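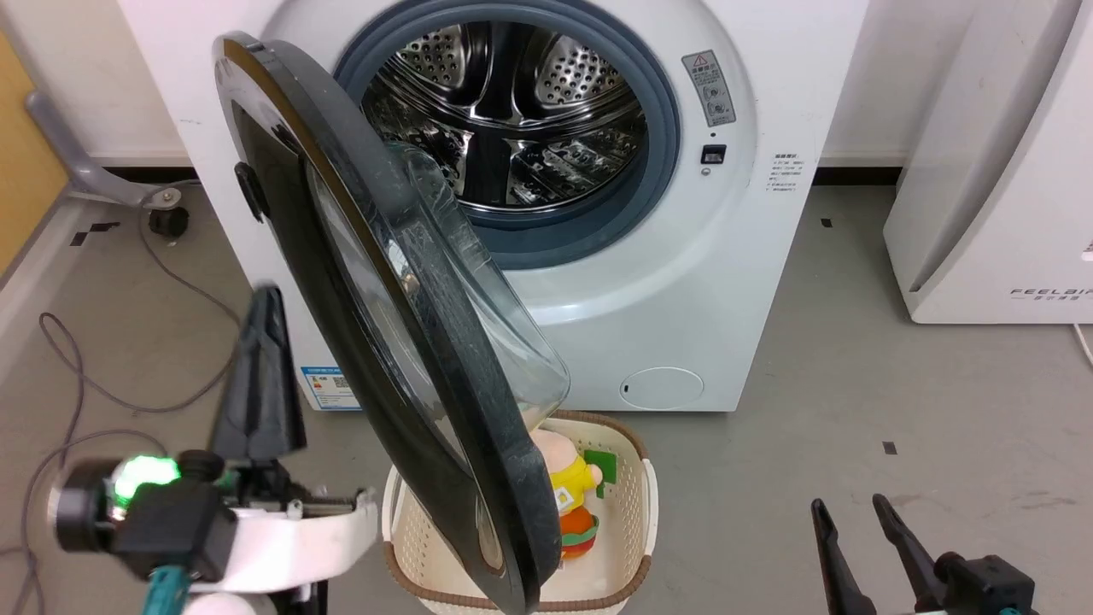

Ernwood Uleo Soundbar

Overview

If your TV is newer than your couch, there's a good chance it sounds worse than the one it replaced. Screens keep getting thinner and there's hardly any room left inside for a decent speaker. The Uleo is our answer to that, and we've had a great time building it!

It's a single bar with a wireless subwoofer that can go behind a chair or beside a bookcase. Voices come through the middle, music and effects spread out to the sides, and the low end fills in underneath without shaking the pictures off the wall (unless you want it to - there's a setting).

What's new in this version

The first Uleo had two knobs and a remote people kept losing. We dropped one knob, kept the big volume dial everybody liked, and moved the rest into the Ernwood app. The remote is still in the box. It's bigger now, and bright orange.

Dialogue mode has been redone from scratch by Lerato Oosthuizen and her tuning team. Turn it on for news, talk shows or that one drama where they all whisper. There are 3 levels, and level 1 is the one most of us leave on all the time.

Night mode pulls explosions down and keeps speech where it was. Great for apartments.

Setting it up

Plug the bar into the HDMI port on your TV marked ARC or eARC, plug in the subwoofer, and wait for both lights to turn white. They pair by themselves. If the subwoofer light keeps blinking, hold the button on the back until it turns blue and let go.

Older TV with no ARC port? Use the optical cable. You'll lose volume control from the TV remote on some sets, so keep the orange one handy.

Wall brackets are included, screws are not (walls vary too much). The paper template shows where to drill, and it needs to be printed side out. Marthinus Maluleke on our support desk asked us to put that in writing.

Specs

Inputs: HDMI eARC, optical, Bluetooth, 3.5 mm
Subwoofer: wireless, separate power cord
Subwoofer range: up to 60 feet in open space
Dialogue levels: 3
Wall mount: yes, brackets included
App: iPhone and Android
Colors: charcoal, sand
Model number: UL-2120

In the box

Soundbar, subwoofer, two power cords, HDMI cable, optical cable, remote with batteries, wall brackets, paper template, quick start sheet.

Good to know

The sand version has a woven cloth front and the charcoal one is metal mesh. They sound the same to us, and we argued over it for a week. Dust either one with a soft dry brush.

Updates install overnight if the bar is left on standby. Page last updated October 3, 2021.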